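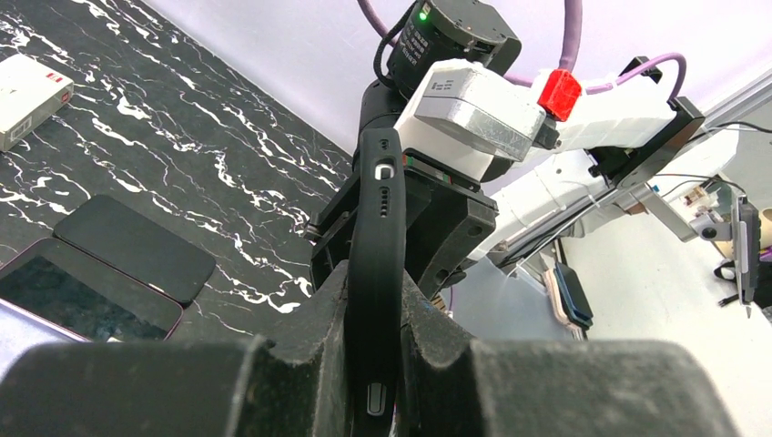

I want to argue for slow robots. I know how that sounds coming from a guy who has spent most of a year and a frankly embarrassing share of his savings putting one together in a shared workshop, but hear me out.

Our robot picks up phones. That's the whole job. Elfriede Lüthi, who has the bench next to mine, fixes old handsets and gives them a second life, and she was tired of handling every single one of them over and over: pick it up, turn it, check the buttons on the side, put it in the holder, take it out again. I was tired of building things that blinked and did nothing else. So we teamed up, called the project Lotis (her idea, I wanted something with more syllables) and started bolting things to a frame.

And people love to come by and watch. They really do! They stand there with their coffee, they see the two big fingers close on a phone, and then every last one of them asks the same thing. Can it go faster?

Sure it can. The arm could move at a speed that would make you step back. We ran it like that for about one afternoon in the spring and I still find bits of screen protector under the bench. The thing is that a phone in a case is a weird object to hold. It's thin, it's slick on two sides and soft on the edges, and the buttons sit exactly where you'd like to put your fingers. Squeeze a little off center and it tips. Squeeze a little too hard and you've just turned on the camera, or called somebody's dentist.

So we slowed down. Then we slowed down some more. At the moment a full cycle, from the pile to the holder and back again, can take up to 115 seconds. Elfriede does it by hand in 11, and she likes to remind me of it.

My feeling is that this is fine, and I'd go further and say most home builders should be aiming for it. We've all soaked up the idea that automation means speed, because the automation we see in videos is factory automation, where somebody paid a fortune for the floor space and wants it back. In a workshop, who's in a hurry? The robot doesn't get bored. It can work through its pile while I eat lunch or argue on the phone with the people at Esska about a late parcel. If it takes all evening, well, I wasn't going to spend my evening lifting phones anyway.

Slow is also cheaper, and I don't see that mentioned enough on the forums. When you go fast you need a stiffer frame, then stronger mounts to hold the stiffer frame, then a bigger table so the whole business doesn't walk across the room. We're on plain aluminum rail and a couple of tables that don't even match. I had a cart full of upgrades at Flestelex and I deleted the lot once we turned the speed down.

And slow means you can see what went wrong! That's the part I'd put on a T-shirt. When a fast grip fails you have a phone on the floor and a theory. When a slow grip fails you can watch the case start to roll against the finger, hit stop, walk over, and get your nose right down next to it. I've learned more about rubber and friction that way than from anything I've read. Half our fixes have been silly little things, a change of angle or a cable moved so it stops tugging at the wrist.

Now, the case against me. A man in our workshop who builds for a living (he did some fixtures for Bălan, and he knows his stuff) says I'm making excuses for bad tuning. He says a slow robot teaches you slow habits, and that the day I want to do 1000 phones I'll have to start over. He may be right about the tuning. I went back over my settings after that talk and found one that had been wrong from day one, so, thank you, and ouch.

But I'm never going to do 1000 phones. Elfriede gets a box, sometimes two, and when the box is done it's done. I think a lot of hobby projects die because we build them for a job we don't have. We design for the imaginary factory and then give up in the garage, with a drawer full of motors and a bad conscience.

I'd also like to say something about sharing a room with a machine. There are people working on both sides of us, and I want them to be able to hear it start, look up, and have plenty of time to decide they don't care. I've been in workshops where everyone flinches when the big toy in the corner wakes up. It's no fun.

We'll speed it up a little this fall, I expect. Elfriede wants it under 100 seconds and she's the customer, so to speak. I've told her I'll try, after I've redone the wiring.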